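Notas do orador – Orçamentar equipamento de recolha e automação para limpeza de instalações sanitárias e zonas comuns

Abertura (slide 1)
Âmbito: compra de equipamento para tarefas de limpeza ao nível do chão. Não entro em algoritmos. O público são responsáveis de compras e de manutenção; manter os termos de engenharia no mínimo.
Lembrar que a folha de cálculo vai no anexo e que os preços são sem IVA.

Slide 2 – O que se está a comprar
Três linhas no caderno de encargos: pinças manuais com sensores, braço fixo ou móvel, consumíveis. A maioria das propostas que recebemos em abril agrupava as duas primeiras. Pedir sempre os preços separados, porque a vida útil é diferente e a amortização também.
A Kollton cotou a pinça manual a 550 euros por unidade, com pontas incluídas. A Andis apresentou o mesmo tipo de conjunto sem pontas. Comparar só depois de normalizar.

Slide 3 – Quantidades
Cada posto de trabalho leva 2 pinças, uma por mão. O par é a unidade de compra. Reserva: um par adicional por cada local, guardado já calibrado.
Pontas: tratar como consumível. O conjunto de substituição custa 219 euros e deve ter linha própria, fora da garantia. Quem o mete na rubrica de manutenção geral perde-lhe o rasto ao segundo trimestre.

Slide 4 – Espaço útil
Ponto em que as propostas falham mais. As fichas técnicas indicam alcance e carga, raramente o volume do corpo da pinça. Junto ao chão, entre uma peça fixa e um caixote do lixo, é o corpo que limita o acesso. As pontas chegam, a carcaça encosta.
Pedir ao fornecedor o desenho cotado e levá-lo ao local antes de assinar. Medir a folga entre a base das peças e os objetos vizinhos. Superfícies brancas brilhantes criam reflexos, pelo que o ensaio de aceitação deve ser feito com a iluminação normal do espaço.

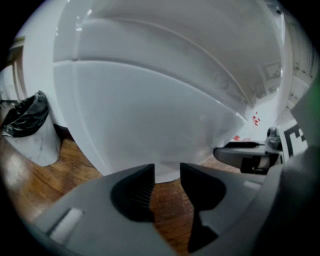

Na sessão de preparação, a Limton perguntou se não seria mais barato comprar já o braço e dispensar as pinças manuais, visto que o braço acabará por fazer o trabalho. Acrescentou que dois processos de compra custam mais horas administrativas do que um.
Resposta a dar: o argumento administrativo é válido e pode resolver-se com um único procedimento em dois lotes. O técnico não. Sem dados recolhidos nas instalações reais, o braço é dimensionado por estimativa, e corrigir o alcance depois da adjudicação implica aditamento.

Slide 5 – Custos que não vêm na proposta
Marcadores visuais: baratos, mas é preciso prever reimpressão e fixação. Cabos: prever sobressalentes. Horas de operador: calcular à parte, incluindo a limpeza do próprio equipamento no fim de cada turno.
Para o projeto Rocha foi reservada uma verba de 2.000 euros só para estas rubricas. Mostrar a tabela sem a ler em voz alta.

Slide 6 – Calendário de compra
Lote 1 (pinças e pontas) no primeiro semestre. Lote 2 (braço) apenas com o relatório de medições fechado. Deixar no contrato uma cláusula de devolução do lote 1 – a Kollton aceita, a Andis ainda não respondeu.

Perguntas
Se perguntarem por aluguer: compensa em pilotos curtos, desde que as pontas estejam incluídas na mensalidade. Se perguntarem por seguros, remeter para o anexo, página final.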